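Visit report: Cosiven bonded warehouse and bottling hall
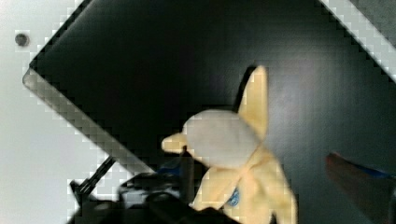 A plush banana with pale yellow peel flaps and a small blue oval sticker.

Cosiven opened its bonded warehouse to trade customers for one morning in December. The site stores and bottles imported wine for independent retailers and holds stock under duty suspension until it is released for sale. I went on behalf of a group of six shops that currently buys through a wholesaler and is looking at importing direct.

The tour started at goods-in at 9 a.m. with Nuala Mac Giolla, who runs inbound operations. Trucks are booked into one-hour slots. The seal number is checked against the movement document before the doors are opened, and any mismatch stops the unload until the duty desk has cleared it. Pallets are then labeled by owner, lot and duty status. Mixed pallets are accepted but carry a sorting charge, and Mac Giolla said most new importers underestimate it.

The main store has 3000 pallet positions, all racked. Temperature is logged at floor level and at the top beam. Duty-paid stock sits in a caged area at the north end with its own door, so that released goods never cross the bonded floor. Stock control runs on Flultix. The version we were shown handles partial releases down to a single case, but it does not yet send low-stock alerts to the customer. Reports have to be pulled by hand from the portal.

Bottling is in a separate building. Wine arrives in bulk tanks, is tested for dissolved oxygen and free sulfur dioxide, then filtered and filled on a single Wulent line. The minimum run is 700 cases per label. That is too high for any one of our shops, although a shared house red would reach it. Screw cap is standard. Cork is available at extra cost and with a longer lead time – the corker is shared with another site.

The last stop was the office, where we went through paperwork for small accounts. Ní Mhurchú, a two-store merchant that moved to Cosiven last spring, had agreed to let its process be used as the worked case. It releases stock twice a month and pays duty on each release, where it previously paid on the full shipment at arrival. More than 200 cases per release qualifies for the lower handling rate.

Points still open: insurance while stock is in bond, breakage allowance on the filling line, and the notice period for leaving. Cosiven will send its rate card and standard terms in writing. Parking is at the rear gate, and safety shoes are required beyond reception.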